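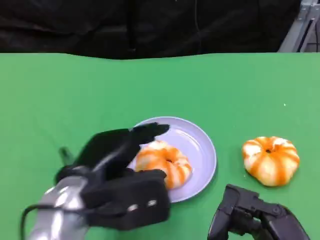 Figure 3. A small striped pumpkin on a lavender plate.

4.2 When does a decoration stop being seasonal?

Everyone we interviewed agreed that seasonal decorations should come down at the end of the season. Very few could say when that was. The towns of Haron and Kadia both print a line in their household guides asking residents to clear away fall displays "in good time," a phrase that has survived four revisions without anyone being made to define it. We therefore asked households to define it for us, and got 3,155 diary entries in return, many of them defensive.

Diary keepers noted each decorative item they put out, where they put it, and when it was moved, stored, or thrown away. Pumpkins, real and otherwise, were by a wide margin the best documented. We follow Vestergaard's earlier distinction between perishable and durable items, although it proved harder to apply than it sounds. A real pumpkin settles the question of its own removal by collapsing. A durable one (Figure 3 shows the general type) makes no such demand, and can sit on a sideboard until somebody in the house loses an argument.

The median perishable pumpkin in the Haron diaries lasted 15 days on display. Durable items do not have a comparable figure, as a fair share of them were still out when the diaries closed in April. One Kadia household recorded the same ornament as "autumn," "Thanksgiving," "winter table," and finally "just where it lives." We coded this as four separate uses, a decision Oddsson still objects to and which he has asked us to mention.

Placement mattered more than we expected. Items on porches and front steps came down early, often within a day or two of a neighbor's doing the same. Items indoors were slower to go, and items that had been given a plate, tray, or bowl of their own were the slowest of all. Pritchard, the smallest of our three sites, had 12 households that moved a decoration to the kitchen "for now" in November. In every one of those homes it was in the kitchen at the final interview.

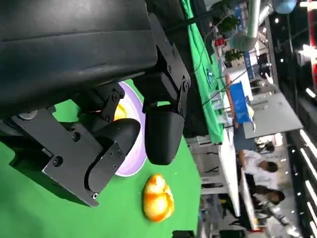 The plate effect, as we came to call it, may simply mean that people who like an object enough to find it a dish also like it enough to keep it. Our own reading is a little less flattering to the human will. Once a thing has a dish, taking it down becomes two jobs: the thing has to go into its box, and the dish has to go back to the cupboard, where something else has usually taken its spot. Several diaries describe this second job at length. None describes finishing it.

Color gave weaker results. We had assumed that orange would mark an item as out of season by December and hurry it into storage. Residents turned out to be flexible on the point. Orange was called "warm" in the fall, "cheerful" in midwinter, and "nearly spring" by one respondent in Kadia whose optimism was noted by both coders independently. White and cream items drew even less comment and were kept longer, though the gap is small and we would not want to build a theory on it.

The two of us coded the entries separately and then met to compare. Disagreements clustered on the word "away," which Vestergaard took to mean inside a closed box and Oddsson took to mean anywhere he would not have to look at it. The diary keepers were just as divided. For the tables in Section 5 we use the stricter sense – closed box, lid on – and report the looser one in the appendix, where it lowers the survival figures for every town except Pritchard.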